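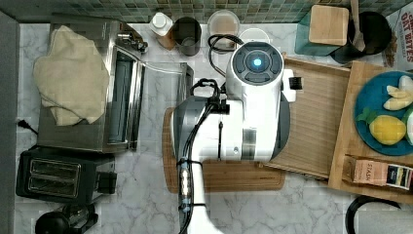
Hi again, and welcome to the kitchen page! A bunch of you asked how we keep the counter cell in shape between runs, so this time I've skipped the big overview and stuck to the fiddly stuff: cables, straps, and the drawer routine. I'm the one who looks after the hardware side at Prastham, and Deming Feng writes the motion code, so if something rattles it's my problem and if something swerves it's his. (We do argue about which is which.)

A little background for anybody new. The cell is a kitchen counter with normal kitchen things on it, and the jobs are normal kitchen jobs. Open this, move that, put it back. We log everything in a notebook that lives on top of the fridge, and the last arm task in there when I sat down to write this was number 772. The pages are getting greasy.

My biggest chore by far is cable dressing. Every joint needs enough slack to get through its whole range, and every bit of slack you add is one more loop waiting to snag a jar or a handle. What I do is drive the arm slowly to its worst pose, the one where everything is stretched, and set the straps there. Then I fold it up tight and see where the loops end up. If one hangs low enough to touch the counter I take it back a little and start over. It's a two-coffee job on a good morning!

I use hook-and-loop straps from Domero these days. I used to use zip ties, and I will never go back — cutting one off next to a sensor lead with your glasses fogged up is a terrible way to spend a June afternoon. The straps do collect crumbs, so I pull them off every 100 runs, shake them out over the sink, and check the cable jackets underneath for shiny spots. Shiny means rubbing, and rubbing means I move the strap.

The other thing I'm fussy about is the drawer. It's a small one in a wooden organizer, and it gets opened and closed more than any drawer deserves. Deming's approach is to come in level with the front edge, stop short, and creep the last bit. My part is making sure the drawer sits in the same spot every time, so I check the organizer against the wall before I let him press anything. I also work the slide by hand and feel for grit. If it drags, the slide gets wiped and the drawer goes back in before we change a single number in the code. We once lost a whole afternoon tuning around a toast crumb.

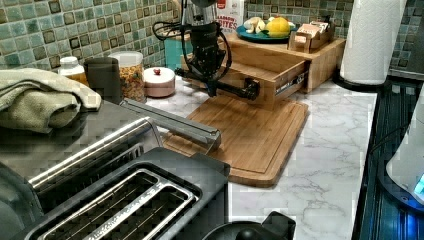

Gripper right up at the front edge of the drawer, cables looped out on both sides.

I keep the drawer empty while we're doing alignment. Once the approach looks good we load it up with spoons and whatever else is handy, and then I get to listen to it all clatter.

Next up is the finger pads. The new set from Bai is in the mail and I'll post more pictures once they're on. If you have a favorite way of labeling connectors so the ink doesn't wipe off, please write in — mine are down to smudges again.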